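Unit 4: Two-arm table tasks in simulation

Work in pairs. Load the Fonden room and run the table task with both arms enabled. Each run is limited to 1450 steps. Log joint positions and gripper state for each arm separately.

In the plate task, the right gripper approaches the white plate from the side. The left gripper stays open beside the table until called.

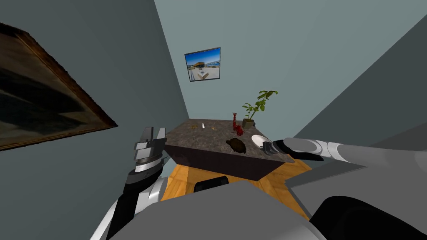
Scoring

Contact with the vase or the plant ends the run. Completed run: 60 points. Deduct 2 for each regrasp.

Submit logs and controller code by August 13, 2024.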